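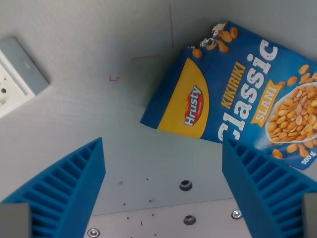 Hrusty "Classic" – kikiriki, slani, 500 g, opened in the traditional manner.

Snacks We Have Lived With: The Peanut Page

The kitchen shelf at our end of the building has a long memory and a short supply of decent food. A while back I started keeping a gallery of what passes across it, mainly to settle arguments about which crackers were the good ones. It now has 39 entries, of which 22 are some form of nut. I blame the shop downstairs.

"Kikiriki" is peanuts and "slani" is salted, so the front of the bag tells you all you need to know, and the bowl of peanuts printed on the right covers anyone who skipped the words. I have a soft spot for a package this direct. The last thing I wrote up was a tub of Narnis seed clusters, and I had to read three sides of it to find out they were sweet.

The corner has been torn in the free style, with the silver lining showing and ragged edges all along it. We own scissors. They live in the drawer under the kettle, next to four bag clips I bought in September in a hopeful mood, and both are in excellent condition from lack of use.
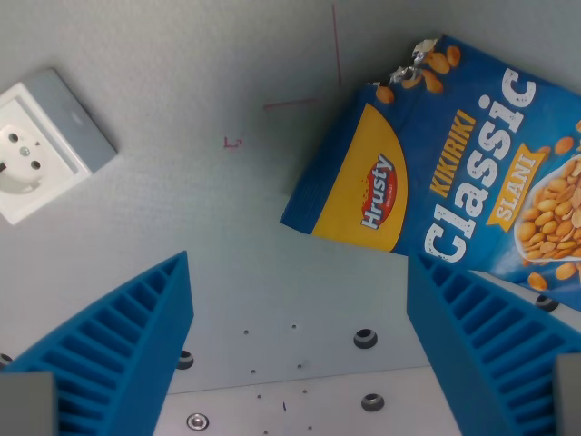
On the subject of size: half a kilo is a serious bag. The little Baran packs we used to get were gone before you'd sat down again, and you had to go back for another, which at least counted as a walk. With a bag like this you stay put. Some people pour a few into a cup and carry them off to their desks. Others stand there and eat straight from the corner while discussing how they really should stop – I am in the second group.

The yellow half circle with the red oval on it makes these easy to spot from across a room, for better or worse. Blue is a popular color on our shelf. The Lotix pretzels come in blue too, and more than one person has reached for pretzels and come away with peanuts, without any complaint reaching me.

Shelf rating: high. Salt: plenty. Bring your own water.

Next page: rice cakes, by popular neglect.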